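Who Gets the House

I have been meaning to write this one since October, and I kept putting it off because every time I sat down I ended up with four pages on my grandmother and nothing on the talk itself. So let me do the talk first, and then I'll let myself wander over to my grandmother, and you can stop reading whenever your coffee runs out.

The talk was at the Wetley library, in the upstairs room with the bad radiators, and it was given by Soudabeh Mousavi, who spent most of her working life as a lawyer helping widows and daughters keep hold of land and houses. I went because my friend Katia Testa had an extra seat in her car. I'll admit I expected something gloomy and good for me, like a plate of boiled greens. It was gloomy in places! But she is a very funny woman, and she has that gift some lawyers have of telling you about a piece of paper as though it were a person who had done something shocking.

Her subject was inheritance, and mainly what happens to women when a father or husband dies and there is property to pass along. She talked about places where the written law gives a daughter less than a son, and places where the written law gives her exactly the same and she still walks away with nothing. It was the second kind she wanted us to think about. A daughter goes to the office to register her share, and her brothers have already been. Or she signs a paper giving it up, freely, in front of witnesses, with her uncle driving her there and back. She said she had sat across a desk from so many women who told her they had signed because they didn't want to lose their family, and that she never once knew how to argue with it.

Somebody in the second row asked if this was a religious problem, and you could feel the room lean in a bit. She took her time. She said she had seen scripture of one kind or another brought out to take a house away from a widow, and she had seen the very same book opened to a different page to give it back to her, and that in her experience the people doing the reading mattered a good deal. She told us about a preacher (she wouldn't say what denomination, and I spent a good ten minutes trying to guess) who refused to hold a man's memorial service until the sons had agreed in writing that their mother could stay in her home. I don't know how I feel about that one, frankly. Katia thought it was marvelous. We argued about it all the way back down the county road.
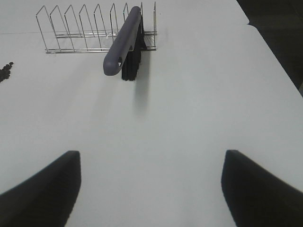

What a widow is owed under the law and what she gets to keep in practice are two separate things, and Ms. Mousavi's way of showing it was to talk about kitchens. She said that when a household gets divided, the land and the money are written down, and then there is everything else, the things a woman has used every day of her marriage and that don't appear on any list. One client of hers lost the house and was told she could take "the kitchen." When she came to collect it, her brother-in-law's wife was already living there and had already washed up. I thought about that when I got home. A chrome wire dish rack like the one on that white tabletop isn't anything a court would trouble itself over, and I doubt most of us could say who bought ours. But if I came back to my own kitchen and saw another woman's cups drying in mine, I think that's when I'd understand that I had been put out.

Now, my grandmother.

She was one of three sisters who grew up on a farm outside Jarnlow, and there was one brother, the youngest, whom everyone called Brother even when he was an old man with a hearing aid. When my great-grandfather died the farm went to Brother. All of it. There wasn't a fight, and for most of my life I took that to mean it had been fair. The girls had married, or were going to. Brother had worked the place. If you had asked any of them at the Thanksgiving table they'd have told you it was only sensible, and passed you the rolls.

But my grandmother had worked the place too. She kept the chickens and the books, and when her father's back gave out it was she who drove the team (she was small, and she stood up to do it, which frightened her mother half to death). She told me once, when I was in my twenties and helping her clean out a closet, that she had paid the taxes on that farm for 30 months out of her own schoolteaching money during a bad stretch, and that it had never come up. That was how she put it. "It never came up." Then she handed me a hatbox and asked if I wanted any hats.

I have turned that over in my mind a great deal. I was too young to ask the next question, or too interested in the hats. What I'd like to know is whether she ever thought of bringing it up herself, and who she would have brought it up to. Her father was dead, her mother wanted peace, and the lawyer was a cousin. I don't believe any law stood in her way at all. There was just nobody on the other side of the conversation.

I told this to Ms. Mousavi afterward, while she was trying to get her coat on, poor woman, with me talking at her the whole time. She listened to all of it. Then she asked me if the farm was still in the family, and I had to say no, Brother's boys sold it, and there's a storage place on it now. She nodded as if she'd heard that before too.

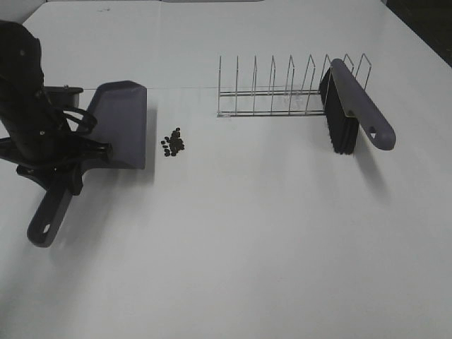
Gray-purple dustpan on the white table, in the grip of the robotic arm.

Since then I've been reading a little, in my slow way. Katia lent me a collection of interviews put together by Shewit Yimer, who went from village to village asking older women what they had been given when they married and what they had been left when they were widowed. She mostly stays out of it and lets them talk, and some of them talk for pages. One woman describes every goat. One of them won't discuss property at all and only wants to talk about her daughter who became a nurse, and Yimer lets her, and by the end of it you realize that she sold the one field she ever owned to pay for that schooling. I had to put the book down and go stand in the yard for a while.

There are things I disagree with in it, too. She has an introduction in which she suggests that outsiders ought to keep quiet about customs they didn't grow up with, and I see the point, having listened to a few outsiders in my time. But then I think of the women in her own book, who seem to me to be asking pretty plainly for somebody to speak up. I went back and forth on it in the margins, in pencil, and then remembered it was Katia's copy. Sorry, Katia.

Mojtaba Shirazi, who some of you will know from the comments here, wrote me a long letter when I mentioned I was working on this. He reminded me that it hasn't been so terribly long since married women in this country had a hard time getting credit in their own names, and that his mother-in-law still has the letter from the department store asking for her husband's signature. He thinks we like to hear about unfairness from far away because it comes with nice scenery. I laughed, and then I didn't care for it so much, and I've decided he's at least partly right. I had driven all the way to Wetley to be upset about strangers, with my grandmother's hatbox on the shelf the whole time.

So what have I done about it? Not a lot, so far. I sent a check for a hundred dollars to Akel, the small legal fund Ms. Mousavi works with, which pays filing fees and bus fare for women who need to get to a land office and back. Bus fare! She said a shocking number of cases come down to that. I've also finally made an appointment to redo my will, which I had been avoiding like the dentist. I called both of my children to talk it through, together, on the same call, and it was awkward and my son kept saying "Mom, whatever you want," and my daughter said nothing for a bit and then asked about the piano. I was so glad she asked. I told her it was hers.

Amirhossein Ahmadpour is giving the next talk in the Wetley series, on tenants and the courts, and Katia has the car again. I'm bringing a heavier sweater for the radiators. If any of you out toward Jarnlow remember my great-grandfather's place, or have a photograph of it from before the storage units went up, I'd dearly love to hear from you. The barn had a green door.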